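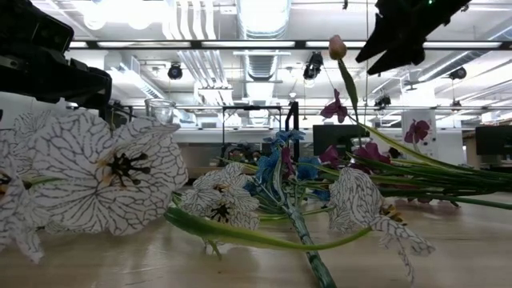 Nivach two-arm kit: progress report to the Pellard Fund, 9 Nov 2025

The review of the kit on loan from Zirkuren continues to plan. Work since July has dealt with artificial flowers, which are picked up by the stem and sorted by kind. Of 856 attempts logged, some 200 were set aside owing to faults in the records. Leaves that catch on one another remain the main difficulty. The supplier has agreed to replace eight finger pads at no charge.

Narayanan Naidu
Review Lead, Nivach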